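Zelbridge guesthouse to change bed linen on request under laundry plan

A guesthouse in Zelbridge will stop changing bed linen every day from November, after its owners said the cost of washing and drying had become too high to carry through another season.

The Sampaio, which has 36 rooms on two floors near the old rail yard, will strip and remake beds between guests as it always has. During a stay, the bed will be straightened each morning and the sheets left on unless the guest asks for a change before 10 a.m. Guests staying longer than four nights will get a full change on the fifth day without asking.

Owner Horácio Marinho told a meeting of local accommodation operators that the business had been sending out 400 kilograms of linen a week in the busy months, most of it from rooms where the same person was sleeping in the same bed.

"We were washing sheets that had been slept in once," Marinho said. "People don't do that at home, and when we asked them at the desk, most of them said they didn't expect it here either."

The guesthouse uses Flereo, a commercial laundry on the edge of town, for sheets, duvet covers and towels. Its contract was renewed last winter at a higher price per kilogram. Marinho would not say how much the increase was, but said it was the largest he had seen since buying the property.

Bed runners and decorative covers are handled separately. They are washed on site in two machines behind the kitchen, and until now have been done on a fixed rotation whether or not they were marked.

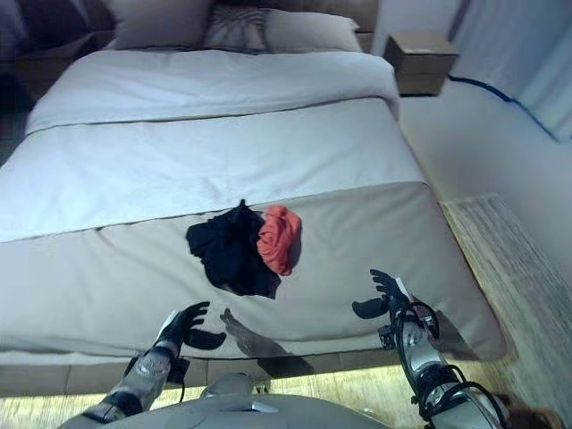
A bed at the Sampaio, with a white duvet, a beige runner and clothing left on top.

Housekeeping supervisor Mimoza Kolev said runners were on the beds for good reason. Guests put things down at the foot of the bed as soon as they come in, including clothes, bags and coats, and a runner can be lifted off and washed much faster than a duvet cover.

Under the new routine, staff will check each runner during the morning round and replace it if it is stained or has been under luggage. Clean ones will be shaken out and put back.

Kolev said the question of what to do with guests' clothing had taken up more of the staff training than the sheets had. Some guests want everything folded and placed on a chair, while others have complained when their things were moved at all.

The rule settled on is that anything lying on the bed is picked up, folded once and put back on the runner after the bed has been straightened. Underwear and anything in a closed bag will not be touched. If there is too much on the bed to work around, staff will leave it unmade and put a card on the door handle — the guest can then call the desk and have it done later in the day.

"You can lose 10 minutes in a room just deciding whether a shirt is meant to be there," Kolev said. "Now it goes back where it was and you move on."

Pillows are not part of the change. Each double bed will keep its three pillows, and the cases will be changed along with the sheets. Guests can ask for extra pillows or a lighter duvet, at no charge.

The guesthouse has spent $4000 on a second set of duvet covers and on shelving for a linen cupboard on the upper floor, so that a requested change can be done without a trip to the storeroom. Cupboard stock will be counted at the end of each shift and topped up overnight.

Not everyone at the meeting was convinced. Bernardo Calado, who runs a motel on the highway, said his guests were mostly travelling for work and paid for a room they did not have to think about. He said he had tried a similar approach and dropped it after a run of poor reviews.

"They come back at six o'clock and they want the bed done properly," Calado said. "If they've got to ask for it, they feel like it's been taken off them."

Marinho said the Sampaio had run the new system on the lower floor for six weeks over winter and had received two complaints, both from guests who had not seen the notice. The notice has since been moved from the back of the door to the bedside table, and desk staff will explain the arrangement at check-in.

No housekeeping jobs will be cut, he said. Hours saved on bed changes will go to windows and bathrooms, which Kolev said had been falling behind in summer.

Room rates will stay the same until at least the end of the coming season. Guests with existing bookings will be sent an email about the change, and those who want a daily linen change for medical reasons, including skin conditions and allergies, can have it noted on their booking and will not need to ask each morning.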